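Washing and storing rugby kit: notes for the home laundry

12/4/21
By the Skendano kit desk

Match kit is nearly all polyester, sometimes with a small proportion of elastane at the collar and cuffs. Polyester takes up very little water, so it dries fast, but it holds on to body oils and the smell that goes with them. Most of the steps below deal with oil and mud separately, as they respond to different treatment.

1. Let mud dry first

Wet clay is pushed further into the knit by rubbing. Hang the shirt and shorts over a rail, outdoors if possible, until the mud turns pale and cracks. Knock off the loose material with a stiff dry brush, working with the grain of the fabric. Do this before the kit goes near water. Socks should be turned inside out and shaken over a bin, then turned back and brushed at the heel and toe.

2. Treat blood with cold water only

Heat fixes blood to the fibre. Hold the stained area under a cold tap from the reverse side so that the stain is pushed out the way it came in. If a mark remains, work in a little liquid detergent with a fingertip, leave it for ten minutes and rinse again. Old stains may need an overnight soak in cold water with a biological detergent.

3. Grass stains

Grass is a dye as well as dirt. Biological liquid applied neat to the mark and left for half an hour removes most of it at 30 degrees. Chlorine bleach should not be used on coloured panels or printed numbers. It weakens elastane and leaves a yellow cast on white polyester.

4. Machine settings

Fasten any hook-and-loop tabs, turn printed shirts inside out and fill the drum no more than two-thirds. Use a synthetics cycle at 30 or 40 degrees with a spin of 400 where the machine offers it. Higher spin speeds set creases across the numbers, and the creases crack in time. Our own Bornura machine has no 400 setting, so we choose the lowest available and accept a longer drying time.

Leave out fabric softener. It coats the fibre, slows the movement of sweat through the cloth and traps odour. If the kit still smells after washing, add a cup of white vinegar to an empty bowl of cold water, soak for an hour, and rinse thoroughly before the next wash. Vinegar and bleach must never be used together.

5. Drying

Dry on a line or an airer, away from radiators. Shirts should hang from the hem so that peg marks fall where they will be tucked in. Tumble drying on low is acceptable for socks and plain training tops, but not for anything with a heat-applied badge - the adhesive softens and the edge lifts. 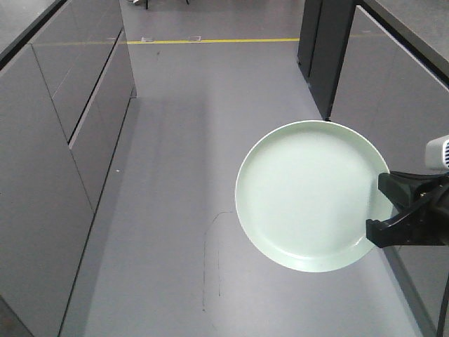 6. Boots

Remove the laces and insoles and wash them by hand. Scrape the soles with a blunt plastic tool, then wipe the uppers with a damp cloth. Stuff the boots with newspaper and change it after 2 hours, as the first sheets take up most of the water. Leather uppers need a thin coat of conditioner once dry. We use Oravec, applied sparingly and buffed off the next morning. Synthetic uppers need nothing.

Check the studs while the boots are clean. A trace of petroleum jelly on the thread of each aluminium stud prevents seizing. Tighten by hand with the key and stop at firm resistance.

7. Mouthguards and body padding

Rinse a mouthguard in cold water after use, brush it with ordinary toothpaste and store it in a ventilated case. Hot water will distort it. Shoulder padding should be washed by hand in lukewarm water, pressed flat in a towel and dried on a level surface. Wringing breaks up the foam.

8. Storage out of season

Kit put away in July must be fully dry, including the seams, which lag behind the panels by several hours. Fold shirts with the print facing inwards and a sheet of plain tissue between the layers. A Zondden box with a clip lid is suitable if the room is dry. In a garage or shed, a cotton bag is better, as it allows some air through. Boots are kept separately, soles down, with the laces loose.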